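Der Teller als Prüfstein

Ein Mietpaket aus Greifer, Arm und Software soll Großküchen das Sortieren und Stapeln von Geschirr abnehmen. Wir haben uns das System von Prornamik angesehen.

Von Apolline Hamel

Wer in einer Spülküche gearbeitet hat, kennt die Stelle, an der es hakt. Die Maschine läuft durch, das Geschirr kommt sauber heraus, und dann steht am Auslauf ein Mensch und stapelt. In einer mittelgroßen Betriebskantine sind das 3.000 Teile am Tag, Besteck nicht mitgerechnet. Für diese Stelle verkauft Prornamik seit April ein Paket mit dem Namen Plurno: ein Tischarm mit Zweifingergreifer, eine Kamera am Handgelenk, eine zweite fest über der Arbeitsfläche, dazu Software und Einrichtung vor Ort. Das Ganze gibt es vorerst nur zur Miete.

Teemu Laitinen leitet die Anwendungstechnik. Er hat früher Verpackungslinien in Betrieb genommen und redet über Teller wie andere über Getriebe. »Ein Teller ist flach, glatt und hat fast keine Stelle, an der man ihn gut fassen kann«, sagt er. »Einen Becher greift Ihnen heute jeder. Beim Teller müssen Sie den Rand treffen, und der Rand ist bei jedem Hersteller anders.« 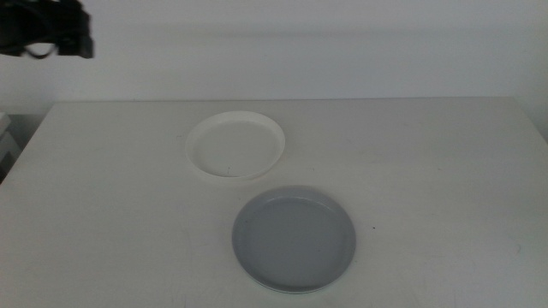 Laitinen lässt seine Kundschaft deshalb vor Vertragsabschluss eigenes Geschirr einschicken, von jeder Sorte mindestens zwei Stück. Daraus entsteht ein Profil mit Randhöhe, Durchmesser, Gewicht und Farbe. 164 solcher Profile liegen inzwischen in der Bibliothek, und wer gängige Kantinenware verwendet, findet seine Teller meist schon vor. Neue Profile legt Prornamik im ersten Mietjahr ohne Aufpreis an, danach werden sie einzeln berechnet.

Als schwierigster Fall gilt Weiß auf Weiß. Ein heller Teller auf einer hellen Fläche bietet der Kamera kaum Kontrast, und die Software muss sich an den Schatten am Rand halten. Viele Mitbewerber umgehen das, indem sie eine dunkle Matte vorschreiben. Prornamik verlangt keine Matte, empfiehlt aber gleichmäßiges, weiches Licht. Im Handbuch steht dazu eine halbe Seite, die man lesen sollte, bevor man das System unter eine vorhandene Deckenlampe stellt. Bei unserem ersten Versuch in der Redaktionsküche, mit einer einzelnen Leuchte schräg von der Seite, brach Plurno jeden dritten Griff ab und meldete einen unsicheren Rand. Mit einer zweiten Leuchte war das Problem weitgehend behoben.

Der Greifer selbst ist einfach gebaut. Zwei Finger fahren auseinander und wieder zusammen, auf den Innenseiten sitzen geriffelte Auflagen. Sie sind als Verschleißteil gedacht und lassen sich ohne Werkzeug wechseln. Prornamik nennt ein Intervall von 13 Wochen bei Einschichtbetrieb. Einen Sauger, wie ihn andere Anbieter für flache Ware einsetzen, gibt es nicht. Laitinen begründet das mit Wasserresten auf dem Geschirr, die in die Vakuumleitung geraten.

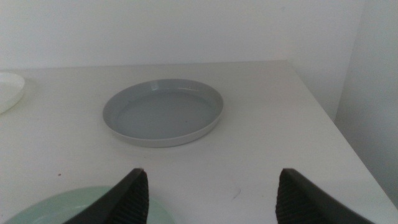 Blick vom Handgelenk des Roboters: Die Finger stehen offen, in der Mitte der graue Teller, vorn und links angeschnitten ein grüner und ein weißer.

Wie sich das System im Alltag macht, haben wir bei Manninen erfragt, einem Caterer mit eigener Zentralküche und 600 Essen am Tag. Dort steht eine Plurno-Station am Ende der Spülstraße. Küchenleiterin Irja Peltonen hatte ursprünglich zwei bestellt und die zweite nach der Probezeit wieder abholen lassen. »Eine reicht uns für die Teller. Bei den Schüsseln sind wir von Hand schneller, da mache ich mir nichts vor.« Zufrieden ist sie mit der Einrichtung, die an einem Montag begann und nach zwei Tagen abgeschlossen war. Weniger gefällt ihr das Geräusch der Achse beim Zurückfahren. Auch die Fehlermeldungen erscheinen bislang nur auf Englisch, was in ihrem Team nicht allen hilft. Eine deutsche und eine finnische Fassung sind angekündigt, ein Termin fehlt.

Dirceu Holanda, der bei Prornamik die Bildverarbeitung verantwortet, kennt die Klagen über Schüsseln. Das Problem liege beim Stapeln: Ineinander gestellte Schalen verkanten leicht, und der Arm merkt es erst, wenn der Widerstand steigt. Ein Update soll das verbessern. Bei Tellern hält er die Aufgabe für weitgehend gelöst, mit einer Einschränkung. »Im Nahbereich sieht die Handkamera nur noch einen Teil vom Teller. Dann muss die Software aus einem Stück Bogen auf den ganzen Kreis schließen. Wenn der Rand sehr flach ist, wird das eng.«

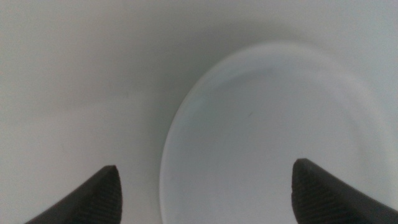

Im Nahbereich zeigt die Handkamera nur einen Teil des runden Umrisses.

Auch Speisereste sind ein Thema. Plurno kann auf Wunsch Teile aussortieren, auf denen die Kamera dunkle Punkte findet. Die Schwelle lässt sich in fünf Stufen einstellen. Auf der strengsten wandert allerdings auch Geschirr mit kleinen Glasurfehlern zurück in die Spüle, und zwar immer wieder. Peltonen hat die Funktion nach einer Woche auf Stufe zwei gestellt und seither nicht mehr angefasst.

Bleibt der Vergleich mit dem Angebot von Stoltetti, das auf dieselben Küchen zielt. Stoltetti liefert eine geschlossene Zelle mit Sauggreifer und Förderband, schneller im Takt, aber deutlich größer und nur mit festem Boden und eigener Druckluft zu betreiben. Plurno braucht einen stabilen Tisch und eine Steckdose. Hanne Kiiskinen, die als freie Planerin Großküchen einrichtet, hat beide Systeme verbaut und rät, zuerst den Platz auszumessen. »In Bestandsküchen ist die Frage damit oft schon entschieden. Im Neubau würde ich mir beide vorführen lassen — mit eigenem Geschirr und am besten mit dem hässlichsten, das im Schrank steht.«

Die Mindestlaufzeit beträgt ein Jahr, Wartung und Ersatzauflagen sind im Mietpreis enthalten. Die Probezeit dauert vier Wochen. Den Rücktransport bezahlt in dieser Zeit Prornamik, die Verpackung muss man aufheben.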